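Household & Everyday Life | Working Papers | Open Access

Erlinda Padilla and Jenő Lakatos
Posted 12/15/18

We use cookies to remember your reading preferences. By continuing to browse you accept our use of cookies. Manage settings

4. Mixed Storage and the Trouble with Long Things

4.1 What people mean by "the odds and ends bin"

In the previous section we dealt with the tidy end of household storage, the drawers with dividers and the shelves where everything has a name and a place. We turn now to the part of the study that gave us the most pleasure and, we should admit, the most work. Almost every home we visited in Minar and Barnero kept at least one container that held things with nothing much in common. People called it the odds and ends bin, the shed box, the "ask your mother" box, or simply the gray one. Our inventory of these containers came to 1,489 objects across both towns, and of these 916 were things that the people who kept them described as "still useful," a phrase we came to hear very fondly.

We had expected mixed bins to be places where things were forgotten. Some of them were, of course, and one family in Barnero was delighted to meet a door handle that two generations had been looking for. Far more often, though, the bin was in steady use, and its keepers could tell us quite precisely what lived at the bottom of it. What they could not always do was get at it. A woman in Minar told us that she knew her good paintbrush was in the box under the stairs, that she had known it for years, and that she had bought three more brushes in the meantime because the first one was under the hedge clippers.

Her story sent us back to our notes with a new question. We had been sorting objects by what they were for (painting, cooking, mending, and so on), following the scheme set out in Section 2, and we began to wonder whether shape might explain more than purpose. A long thing and a round thing behave very differently in a box with straight sides — the first wants to lie along a wall or across the corner, and the second wants to roll until something stops it. A flat thing will stand on its edge if there is a wall or a neighbor to lean on, and it will then be quite hard to notice from above. None of this will surprise anyone who has ever packed for a move, but we could find very little written about it, and so we set about looking at it properly.

4.2 Shape, resting place, and reach

For this part of the work we kept to plain rectangular bins, the kind that stack in a garage or slide under a bench, and to small groups of objects, so that the way each one came to rest could be looked at by itself. In Figure 3 the wide paintbrush takes up a surprising share of the left half, lying nearly straight up and down the bin with its beige bristles close to the front wall. The shiny round metal piece has ended up tilted on its side, and the flat gray one stands at its right. 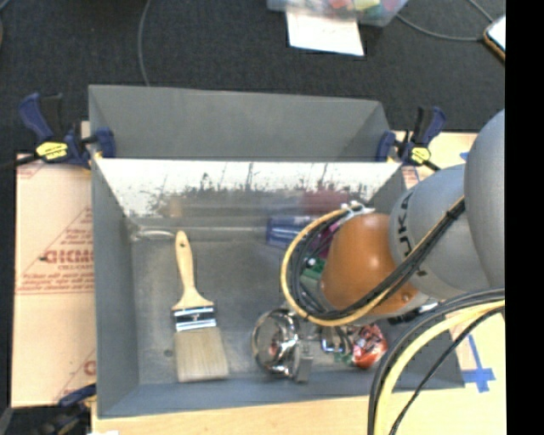

Figure 3. Sparse mixed bin with a wide brush, a round metal object and a flat gray piece; second gray bin behind.

The paintbrush deserves a few words of its own, for it turned up in mixed bins more than any other tool in our inventory. Part of the reason must be that a wide brush has no obvious home. It is too long for many kitchen drawers, and it is used too seldom to earn a hook. Many have a hole at the end of the handle, meant for hanging, and we asked people whether they used it. Hardly anyone did, although several said warmly that they intended to. One gentleman in Barnero walked us out to his garage to show us the nail he had put up for the purpose, and the nail was holding a calendar.

Brushes also suffer in bins in a way that metal things do not. When a brush is dropped in handle up and left that way under a load, the bristles take a bend that is very hard to coax out again. Laid flat on the floor of the bin, with nothing on top, it may keep its shape for years. Our participants knew this perfectly well, and when we asked them to pack a bin for us from a small pile of objects, most laid the brush down first and built around it. The trouble came afterward, when the same bin was opened and closed over the course of a month and things drifted. By the end of January, in the homes that let us come back, the brush was usually underneath.

Round and bowl-shaped things drift the other way. They sit on top for a while, then tip, and once tipped they tend to stay put, with the rim making a sort of little cave in which screws and rubber bands collect. We grew rather attached to these collections and recorded them under a heading of their own in the Văn notebooks, named for the street where we first thought to do it. Clear or whitish objects gave us a different kind of difficulty. Lying low along a wall, they were passed over again and again, even by the people who had put them there the week before.

4.3 One bin or two

We asked each household whether a second bin would help. Opinions were strong. Those in favor liked the thought of an empty bin kept close by, into which things could be moved while they dug, and a few already worked this way without having given it any thought. Those against felt that an empty bin would be full by spring. We have some sympathy with both camps, and the return visits bear each of them out in part: the spare bin made searching a good deal calmer in the homes where it stayed empty, and in the rest it became a second odds and ends bin with a character of its own.

Where the spare was kept seems to matter. In the Utberg homes, which we added late and treat separately in Section 5, bins stood one behind the other on a bench, and people moved things back and forth between them with very little fuss. Where the spare was stored inside the first, it was seldom taken out at all.

Join our mailing list to hear when new working papers are posted. You can unsubscribe at any time.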